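4.2 Does a cleared surface stay cleared?

The claim we set out to test is an old one in the advice literature on tidying: clear a work table completely, once, and people will keep it clear. Nedelcu and Lundgren repeat it in their survey of home offices, and Gaillard builds most of his "reset" method on it. We were doubtful from the start, and the results in this section have not made us less so.

Part of the trouble is the word "clear" itself. In the Fivthorpe households, 46 tables were rated by the people who used them and then again by one of two visiting raters. The owners were generous. A table with a pen, a receipt and a folded napkin on it was often called clear by the person who sat at it every day, and just as often called "lightly used" by the rater. Gaillard's scale has no step between the two, and we suspect that a fair share of his reported success sits in that gap.

We therefore split small litter (scraps of paper, bits of packaging, crumbs, string) from objects that have a use and a place to go back to. The split matters more than we expected. Objects with a place did tend to stay off the table in the first 15 days after a reset, much as Gaillard says. Small litter did not. It came back on most tables within three days, and its return seemed to have little to do with how thorough the first clearing had been.

Color may play a part, though we would not push this far. Pale wood is said to "show everything" and so to prompt people to wipe and pick up. Pîrvu makes the point with some force. But a white scrap on a pale board is a weak signal next to a dark one, and it is the white scraps that our raters kept finding (Figure 3).

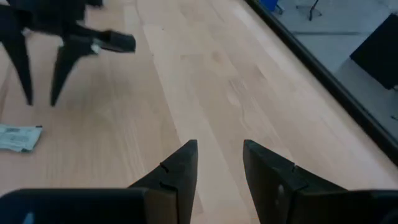
Figure 3. Strip-patterned pale wood surface with a small white piece of paper or packaging lying flat at the left.

None of this shows that a full reset is useless. Owners liked doing it, and roughly 20 of them said they would do it again in November, before the holidays. What we cannot find is support for the stronger claim, that the clear table does the work by itself. Nistor's reply -- that litter is trivial and should be left out of the count -- strikes us as a way of saving the method by changing the question. If the scraps are left out, they should be left out of the "before" ratings too, and in the Grurton data they were not.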